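Kitchen & Table > Drinks > Notes

Two-dispenser setup, second attempt. The first one, in March, dripped all over Sumathi Palaniappan's sideboard, so this time each unit got its own tray. The dark one is on the left. I measured flow with water before filling: 12 seconds for a small glass with the tap fully open. Capacity should be plenty for 45 people on Sunday – assuming nobody leaves a tap half open.

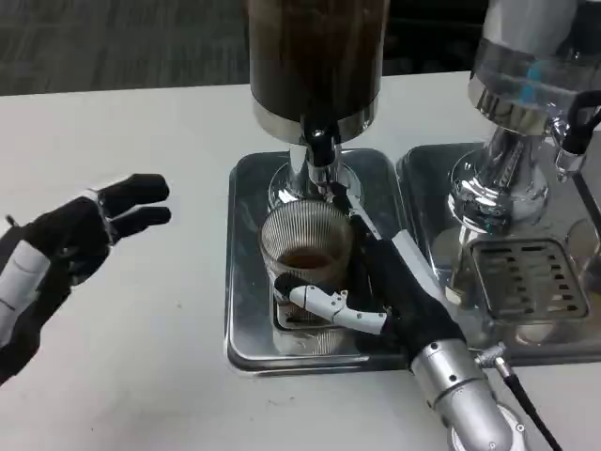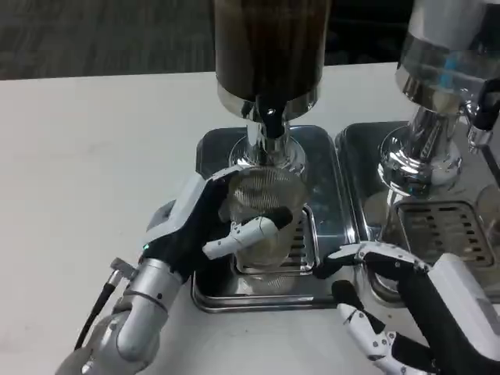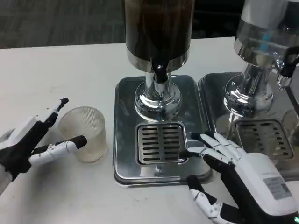
How often do the taps need to come apart for cleaning?
After every use with anything sweet, and every fourth fill with plain tea. Unscrew the tap from the inside nut, soak it in warm water and rinse the washer separately.

Still to do: order spare washers from Skunley (they only sell packs of 4) and find out if the Andari seals fit the same thread. The diameter is almost right, but I haven't checked the pitch.

Filed under: Serving, Hot & Cold Drinks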